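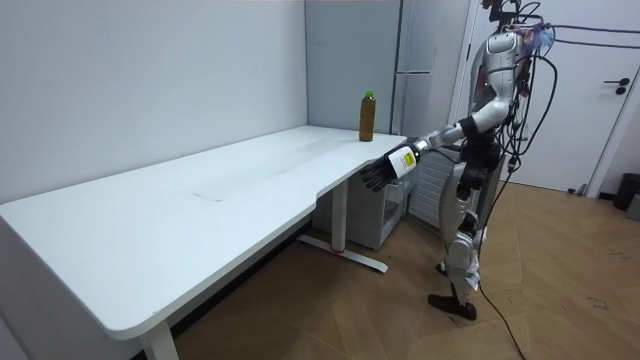 A humanoid robot at a desk, its hand open over the desktop. A brown bottle with a green cap stands near the wall.

Search this site Enter keywords Go

Can it do the dishes yet?

5 min read

February 12, 2025

Readers write in every month to ask when they can buy a machine that tidies the kitchen. The short answer is that you can't, at least not one that works in an ordinary home without somebody standing by. The longer answer depends on which chore you mean.

Baiba Mets runs household trials at Telard, a small testing outfit that rates machines on everyday jobs. Her team keeps a list of 123 tasks, from wiping a counter to folding a fitted sheet. Each task is written the way you might leave a note for a house sitter. "Put the bottle back in the fridge" is one. "Take the trash out and put in a new bag" is another.

The bottle job sounds easy. A person does it while talking on the phone. For a machine it breaks into a string of smaller jobs, and each one can go wrong. It has to find the bottle, reach it without knocking it over, close its fingers hard enough to hold on but not so hard that soft plastic caves in, and then turn and walk with the weight held out to one side. After that comes the fridge door, which has a rubber seal and needs a good pull to open. Then the shelf, which in most homes is already full.

Mets told us her team ran 1302 attempts at picking up and moving bottles over the past season, with several different machines. On a clear desk, with one upright bottle, the best of them succeeded 91 percent of the time. When the team added a cereal box, a mug and a dish towel, the results dropped sharply. Bottles lying on their sides were worse again. She would not give us a figure for the fridge door. "Most of the failures are the door," she said. "We stopped putting glass on the inside shelf."

Speed is the other problem. A careful machine can take two minutes over something you would finish in five seconds. That may not matter if you're out of the house. It matters a lot if you're trying to cook in the same room.

Hands have improved more than anything else. A few years ago most of the machines Telard looked at had two flat fingers, fine for boxes and poor for nearly everything in a kitchen drawer. Hands with several jointed fingers can wrap around a bottle or hook a handle. They also have more small parts to wear out. Mets said finger repairs take up more of her bench time than legs and batteries put together.

Shops and warehouses are further along. Sepehr Bahrami manages the packing floor at Camenzind, a wholesaler of cleaning supplies. He has two wheeled machines that lift bottles from a tray and set them in cartons, and they handle about 2000 bottles on a normal shift. The bottles come in four shapes. The trays are always the same height, and the lights stay on. When the company switched to a taller cap last March, the line was down for most of a week while the grip was set up again.

Bahrami has looked at walking robots and decided to wait. His floor is flat, so he sees no reason to pay for legs. He does think legs make sense in a house, with its stairs, door sills and rugs. He still wouldn't want one near his kids without an off switch he could reach.

So where does that leave the chores? Going by what Mets and Bahrami told us, floor cleaning is settled, and has been for years. Moving single objects from one clear surface to another is close. Loading a dishwasher works in demonstrations if the dishes are known ahead of time. Laundry can be carried and dumped into a drum, but folding is slow and uneven. Making a bed, cleaning a bathroom and cooking a meal from raw ingredients are all a long way off.

If you see a machine advertised for the home, Mets suggests asking three questions. Was a person steering it in the video? How many tries did it take? And what happens when it drops something? A company with good answers will usually give them to you right away.

Telard plans to repeat the bottle trials in March with a messier desk. We'll report the results when we have them.

Related items
Lirnora window cleaner: six weeks on a second-floor apartment
Why robot vacuums still get stuck on rug fringe
Brostell recalls charging dock
Readers' letters: the chore I'd hand over first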